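Section 5: Setting up the bin-picking demo for the Jelstead open day

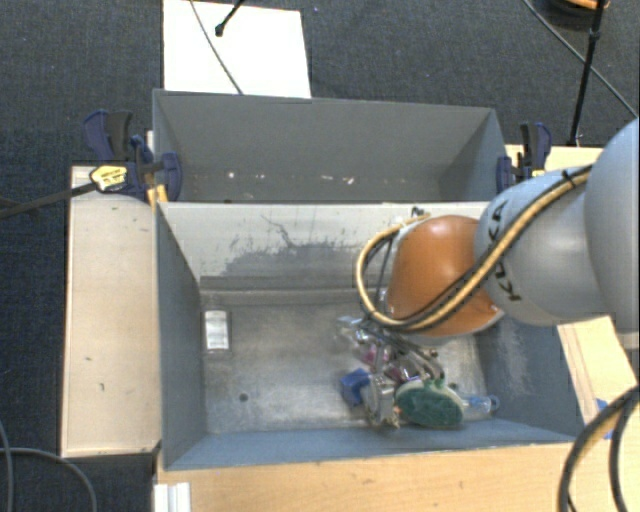

Fig. 7. The arm over the front bin, with the demo items towards the right.

I've run this demo at Jelstead through a good few open days now, and these are the steps I follow (Rok Đorđević wrote the first set, I've just scribbled over them ever since). If you're doing it for the first time, give yourself 47 minutes before the doors open. You can do it faster, but you'll be sweating when the first school group walks in!

Before you start

Have the arm powered down at the wall and the stop button where you can reach it. You'll also want the box of items, two bar clamps and a soft brush.

Setting out the bins

1. Put the two grey bins back to back on the wooden top, long sides touching. The front one holds the items and the back one starts empty.

2. Fit a clamp at each end, where the bins meet. The pads go against the bins. Do them up hand tight, then give the front bin a good shove. If it moves, tighten both sides and shove it again.

3. Brush out both bins. Little white chips collect along the foot of the far wall in the back one, and I never seem to get them all.

Note: The front bin is scratched and scuffed all over inside. Leave it alone. Fatos polished the spare one for us at Vallia and the shine gave the vision software fits for a whole morning.

Laying out the items

4. Tip the items into the right half of the front bin and let them land how they like. Visitors can tell when you've arranged things neatly, and they will say so.

5. Check you've got a fair mix. I like a few clear things in there (a bottle on its side, a crumpled packet), something shiny, and a couple of solid colours such as the blue block and the green oval one that looks like a scrub brush. The clear ones are the hardest to pick and they get the biggest cheer.

6. Stop at 16 items. Any more and the run drags on past the talk.

Checking the arm

7. Look along the hose and cables where they loop round the orange joint. The loop needs enough slack for the arm to turn, and the tie should be snug. Run your hand down it while the power is off.

8. Tuck the thick black cables away from where people will stand. The thin grey ones on the carpet want taping down as well, all the way to the wall.

CAUTION: Never reach into either bin with the power on, even if the arm looks parked. If an item rolls somewhere silly, press stop, wait for the arm to go still, then switch off at the wall.

First run

9. Stand everybody back behind the tape, switch on and pick "Lerano slow" from the menu. That's the open day speed. The full speed one is great fun but it frightens the little ones.

10. Let it do one full pass, front bin to back bin, before you let anyone in. If it misses the same item twice, turn that item over (power off first, see above) and try again.

11. Reset the items and leave the arm parked high, so people can see down into the bins while you talk.

Note: Someone always asks if they can have a go. Trajkovski's hand controller is kept in the office drawer and needs charging the evening before. Section 6 has the steps for that.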